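Minutes, Mokumel software sync
March, 10:00 to 11:20
Present: Rocío Henríquez (chair), Hauwa Omoregie (notes), Lo Presti planning people on the call, two from Zunddale for items 1 and 2

## 1. Last time's actions

- Planner timeouts are now logged with the seed and the start pose. Done, and already useful! Rocío replayed one of the ugly ones straight from the log.
- Gripper close command: the driver was rounding the target width before sending it. Fixed and merged.
- Docs for the scene loader: not started. Carried over.

## 2. Control loop

Zunddale moved the arm controller off the shared thread and the jitter is much better. The loop holds its rate with both arms moving, even when the perception node is busy - a really nice result, and the first time we've had that on the small machine as well as the big one. Hauwa asked if the watchdog still trips when a command arrives late. It does, after 50 ms. Everyone was happy to leave that number where it is.

Still open: the handover between joint control and end-effector control gives a small bump. Zunddale thinks it's a stale target left in the buffer. They will clear the buffer on switch and send the traces round.

## 3. Planning

Lo Presti ran the new planner on 2000 random starts in the Itudcombe kitchen. Failures dropped to 20, and most of those are in the same kind of spot, with the wrist low and a wall behind it. Rocío called it the best week the planner has had, and there was no argument from the call.

Discussion on whether to retry on failure or hand back to the task layer. Agreed: one retry with a new seed, then hand back with a reason code. The task layer has to show that code in the viewer, in words people can read.

## 4. Simulated kitchen and overhead view

Hauwa showed the top view of the counter with the microwave, the wire dish rack and the edge of the sink. Points raised:

- The rack is the hard one for perception. Thin black wires with gaps between them come out of the depth step as scattered bits, and the planner then sees holes it would love to reach through. We'll use a simple box for collision and keep the wires for rendering only.
- Shadows. The gripper's shadow lies on the gray countertop while the arms themselves are out of view, and the segmenter should learn to leave it alone. Hauwa wants to vary the light direction in the training renders and is keen to start right away.
- The microwave window needs its own label, separate from the door, so that food seen through it isn't treated as something on the counter.
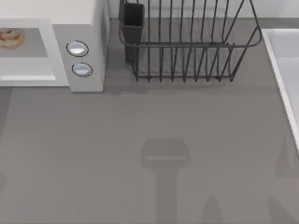
## 5. Actions

- Zunddale: clear the target buffer on mode switch, share traces.
- Lo Presti: retry and reason codes; sort the 20 failures by pose.
- Hauwa: box collision shape for the rack, window label, first batch of 10 lighting setups.
- Rocío: scene loader docs, plus a short note on how to replay a run from its seed.

Next sync at 10:00, same call link. Lo Presti to go first, with the replay up on screen.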